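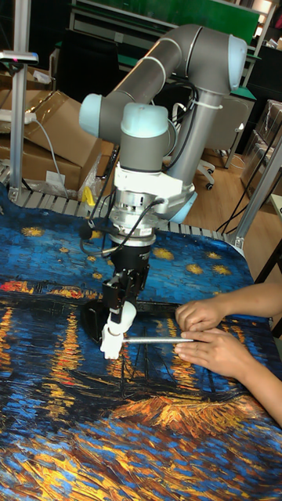

Printed table cloths: fabric, fit and washing

I replaced the cloth on my work table in September and have been asked for the details twice since then, so they are collected in one place. The print is a reproduction of a painting, a starry night over water: dark blue river, swirling blue sky, yellow-gold stars, and streaks of orange and red light reflected in the lower half. I chose it for the color. Most of what I work on is thin, gray or silver, and small, and it shows up well against dark blue. It shows up less well on the orange streaks.

Fabric

The cloth is a polyester weave, printed on one side only. The seller, Onder, lists it at 210 grams per square meter. My previous cloth was a lighter cotton one from Zunilik, and it crept across the table whenever something was dragged over it. The heavier cloth moves less but still moves. Cotton takes a crease and keeps it. The polyester came out of the packet with fold lines in both directions, and these were gone after one pass with a cool iron on the back.

The print is sharp at normal viewing distance. Up close the stars break up into visible dots. There is slight banding in the sky where the blue changes shade, which does not bother me.

Fit

Measure the table before ordering and then decide on the overhang. I allow 4 inches at the front, where I sit, and none at the back. More than that at the front ends up in my lap, and I have pulled a tray of screws onto the floor that way. The finished size on the listing was correct to within a quarter inch on the long sides. One short side was cut at a slight angle, so the hem wanders. I put that side at the wall.

A painting has a top and a bottom, and this matters more than I expected. With the sky at the far edge, the river falls in the working area, and it is the darker and calmer half. I tried it the other way for a week. The stars are close in size to a small brass washer, and I kept reaching for them.

Holding it down

I tried three methods.

Double-sided tape held well for the first month. It then left residue on the table top that needed rubbing alcohol and most of an evening.

Spring clips along the front edge hold well but catch on sleeves. I have kept two, at the back corners.

Shelf liner under the cloth, the open-mesh rubber kind, is what I use now. One roll covered the table with a strip left over. It adds a little softness, so anything that needs a flat, hard surface gets a separate pad or board on top. Maham Kakakhel uses the same liner under a cotton cloth and reports that it works there too, provided the cloth is smoothed out before anything heavy goes on it.

Washing

Cold water, inside out, no softener. I have washed it 11 times. The dark blue has lost a little depth along the fold where it hangs on the line, and the yellow is unchanged as far as I can tell. Machine oil does not come out in a cold wash. Dish soap rubbed in and left for an hour takes out most of a fresh spot. Older spots stay, and on the river they are hard to find.

Do not put it in the dryer. Shoaib Tarar did this with the same cloth in a larger size and it no longer reaches the back of his table.

Lint

Polyester picks up cardboard dust, and I keep boxes close by. A damp rubber glove wiped in one direction lifts it faster than a lint roller. Metal filings are a separate matter. They work into the weave and come out later in someone's finger, so I do any filing elsewhere.

Next one

I have ordered a second cloth from Kongkaew so that one can be in the wash. It is a plain dark gray with the same liner requirement and a slightly tighter weave according to the listing. If the hem is straight I will note it in an update. The liner has another few months in it, and the Privport rolls are the right width for this table if anyone is looking for the same one.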